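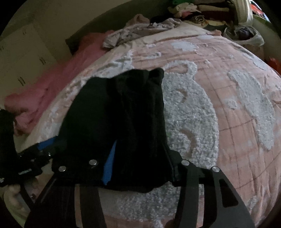
Trulitz Home Folding Set: README and buying notes

Hello, and thanks for downloading this. The set holds 1027 short recordings of people handling laundry and bedding at home with hand-held grippers. Most readers so far have written to us with questions about money and shopping lists, so this README spends more time on those than on the file layout, which is pretty simple anyway.

What we bought

We started with two grippers and a plan for two homes. By the end we had seven grippers out in the world, and I wish I had ordered all seven on day one, since the second order came from a different batch and the jaw plates didn't quite match. We had to shim them. If you think you might grow, ask your supplier to hold extra plates from the same run. Ours came from Barudach, who were very patient with me.

Please budget for the dull stuff too! Spare screws, a second charger for every home, memory cards, padded mailers, and a small screwdriver in each box (people lose these constantly, me included). All of that together came to $1788, and I had set aside less than half of it in my first spreadsheet.

Planning the homes

Kirsten Charbonneau did the scheduling and would like you to know that 39 homes is a lot of homes. Her advice is to book one long visit per household and leave a spare morning before the kit moves on to the next one. Bedrooms took longer than living rooms. Beds are soft, blankets shift about under the clothes, and people quite reasonably want a break after twenty minutes of holding a gripper out in front of them.

We didn't buy laundry props. Each household used its own clothes and bedding, which kept costs down and gave us a nicer mix of fabrics than I would ever have picked from a store. Dark clothes are well represented. Towels are a bit thin on the ground, and we hope to fix that in the next round.

What's in the folders

recordings/ has one folder per home
notes/ has the visit sheets, typed up
costs/ has the full spreadsheet, including the bits I'm embarrassed about

Known gaps

There are no fitted sheets, and very few recordings by left-handed people. The July visits in Clerdale used an older wrist strap, marked in the notes.

Questions about prices go to Kanchan Ahuja, and questions about visits go to Kirsten.

Last updated 19 August 2023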